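Dish rack or round tray for cups?
Kitchen and Table forum, page 1 of 1

gmyklebust_b
Oct 15, 2020
Hello all. I am trying to decide where my cups should dry. I have a gray plastic rack with many pegs, and a black round tray with a mat in it. Both stand on a wooden table.
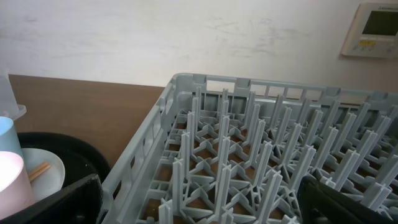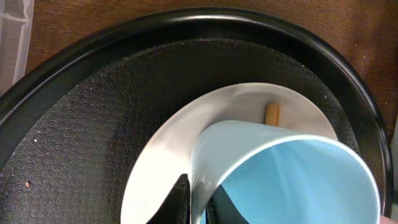 Reply 1: Hedlund_G
The rack, without doubt. The floor of it is open, so air can come from under. On a mat the cup stands in its own water. Also I would not put the blue cup inside the white one, they can get stuck.

Reply 2: skullik_fan
I do not agree with Gøran. Pegs are made for plates. My small cups always fall over between them, and I broke two in November. A tray with a raised rim keeps the water away from the wood, and the rack lets it go through to the table.

Reply 3: gmyklebust_b
Thank you both. I did not think about the wood. Is there a drip plate one can buy for under the rack?

Reply 4: Hedlund_G
Radano had one for some 20 dollars. Measure your rack first, mine was too short. But please, do not stack cups when they are wet.

Reply 5: skullik_fan
On the stacking I agree. For the rest I keep my tray.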